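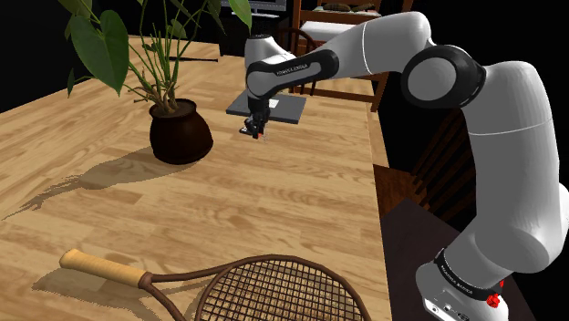 Figure 4. Simulated Franka arm at the work table, with the gripper above the gray plate.

5.2 False grasp reports on small objects

The fault described in this section came up during the second round of Prosard trials. We ran 2,101 episodes in this round and kept 2,000 for scoring. The others were dropped before analysis, mostly for late resets and missing log files, and none of the numbers below include them. In 103 of the scored episodes the controller reported a secure grasp that the object log did not support. The arm then went on to the lift and transfer steps as if it were holding something.

All of the trials used the room shown in Figure 4. The arm is mounted at the side of the table, and the table also carries objects that have no part in the task, such as the potted plant and the tennis racket. We kept them because an earlier version of the suite used a bare table, and the failure rates from that version were too low to tell us much. Lighting was held fixed within a batch. The long shadows on the wood did confuse the segmentation step in a few early runs, but we found no link between shadow position and the false reports.

We first looked at the depth estimate, which had caused trouble in round one. Leif Bisgaard replayed every flagged episode with the true object pose fed straight to the planner. If bad depth had been the cause, the replays should have come out clean. They did not. The same episodes failed in nearly the same way, with the report raised at the same control step in most cases. We then turned to the grasp check itself.

The grasp check in Clurnus uses two signals. One is a contact flag for each finger, and the other is whether the fingers have stopped short of their commanded position. In the release we used, the check passes when any contact flag stays on for a set number of steps and the finger speed is near zero. The stop condition was meant to be tested only after a close command. Through an error in the order of updates, it was also tested before the command had been sent. An open gripper standing still therefore met the second condition by default, and one brief touch was enough to meet the first.
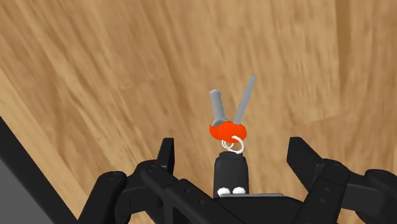 Thin and hanging parts account for most of the false reports. Of the 103 flagged episodes, 74 involved the keychain, and in nearly all of those the part making contact was the ring. It is the lowest part of the object when the keys point up, as they do here above the gripper, so an approach from the fob end meets the ring well before the fob comes between the side fingers. With those fingers still open wide, the white ring is already at or very near the tip of the central one. A gap this small matters because the physics engine adds a contact margin to thin meshes. The ring could count as touching while it was still just short of the finger, and the check had no way to tell this from a real hold.

What followed depended on the planner. In most episodes it lifted at once and the loss was caught at the transfer step, when the object log showed the keychain in the wrong place. In a smaller group the planner tried to correct the pose of an object it did not have. This was the more serious outcome. The correction could ask for fast wrist turns near the table, and in several runs the arm came within the safety distance of its own base before the Tradar monitor stopped it. On a real arm we would treat any of these as a reportable event.

Pascal Harms moved the stop test so that it runs only after the close command has been confirmed, and set the check to require contact on two opposing fingers. We also cut the contact margin on the ring mesh. The first change alone removed the early reports when we replayed the flagged episodes. The second is needed for cases where the gripper closes next to the ring and brushes it on one side. It has a cost – some sound one-sided grasps on flat objects are now rejected and have to be tried again.

We have not tested the fix outside simulation. The arm at the Widmer site runs a separate build of the grasp check, and its contact signals come from motor current, so the margin problem should not appear there in the same form. The order of updates is shared code, however, and that build should be held back from unattended use until it has been patched.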